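보도자료 | 기업소식 > 로봇·자동화

스톨투비어, 작업대 정리용 집게 도구 '스쿠티코' 시범 적용… "퇴근 전 빗자루질이 줄었어요"

안녕하세요, 스톨투비어에서 현장 자동화를 맡고 있는 담당자입니다. 보도자료는 원래 딱딱하게 써야 한다는데, 이번 소식은 제가 워낙 신이 나서 제 말투 그대로 전해드리려고 합니다!

저희는 주문 제작 포장재를 만드는 회사예요. 님스빗 작업장에서는 하루 종일 종이를 자르고, 접고, 끼워 넣습니다. 그러다 보면 작업대 위에 종이 뭉치며 자투리가 계속 쌓이는데요, 이걸 치우는 일이 생각보다 손이 많이 갑니다. 지난해 저희가 직접 재 봤더니 작업장 전체에서 정리에 쓰는 시간이 한 해 약 745시간이더라고요(저도 숫자 보고 한참 말이 없었습니다).

그래서 3월부터 핀드몬트와 함께 스쿠티코를 시험하고 있습니다. 한쪽은 가늘고 긴 손가락, 다른 쪽은 쓰레받기처럼 넓적한 손가락이에요. 긴 손가락으로 밀어서 넓은 쪽에 담는다, 원리는 이게 전부입니다. 지금은 사람이 손에 쥐고 쓰면서 동작을 기록하고, 이 기록으로 나중에 로봇 팔이 같은 일을 하도록 가르칩니다. 시범 첫 달에 모은 정리 동작이 2000건이에요.
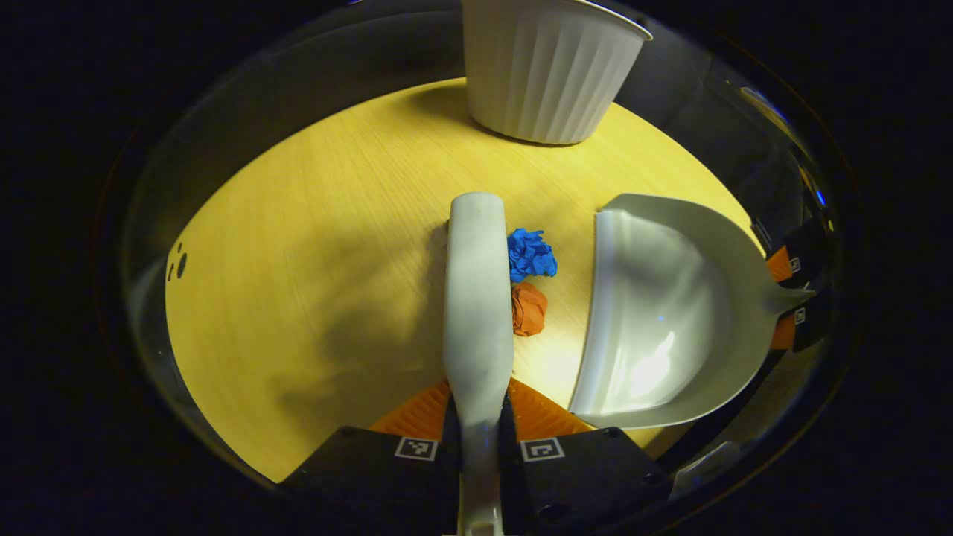 가르치는 쪽은 작업장 식구들입니다. 외부 기술자가 와서 대신 해 줄 수도 있었지만, 어떤 종이는 버리고 어떤 종이는 다시 쓰는지 제일 잘 아는 분들이 따로 있잖아요. 처음에는 "이걸로 언제 다 치워요, 손으로 하면 금방인데" 하는 말씀도 많았습니다. 맞는 말씀이에요. 아직은 손이 더 빠릅니다! 그래도 몇 주 지나니 각자 요령이 생겨서, 구겨진 종이는 어느 쪽에서 밀어야 잘 올라오는지 점심시간에 서로 알려 주시더라고요.

많이들 물어보시는 것부터 말씀드릴게요. 이번 일로 줄어드는 자리는 없습니다. 현재 님스빗에서 일하는 직원은 151명이고, 로봇 팔이 들어온 뒤에도 인원 계획은 그대로예요. 바뀌는 건 하루의 마지막 시간입니다. 예전에는 퇴근 전에 다 같이 작업대를 쓸고 닦았는데, 시범 라인에서는 그 시간 일부를 다음 날 주문을 확인하고 견본을 만들어 보는 데 쓰고 있어요. 동작을 기록하는 시간도 당연히 근무시간으로 칩니다. 기록에는 작업자 이름을 남기지 않고, 개인 평가에도 쓰지 않기로 노사가 합의했습니다.

아쉬운 점도 있어요. 납작하게 붙은 얇은 종이는 여전히 잘 안 떠지고, 오래 쥐고 있으면 손목이 뻐근하다는 의견이 나왔습니다. 핀드몬트에서 손잡이를 더 가볍게 고치는 중이고, 그동안은 한 사람이 이어서 쓰는 시간을 짧게 끊어 돌아가며 맡고 있습니다.

다음 단계로는 시범 라인 2곳에 로봇 팔을 한 대씩 설치할 예정입니다. 설치 전에 작업장 설명회를 먼저 열고, 팔을 멈추는 버튼 위치도 라인에서 일하는 분들과 같이 정하기로 했어요. 현장 취재를 원하시는 기자님들은 스톨투비어 홍보 창구로 편하게 연락 주세요. 작업이 한창인 오전 10시쯤 오시는 걸 추천드립니다.

태그: 스톨투비어, 스쿠티코, 핀드몬트, 작업장자동화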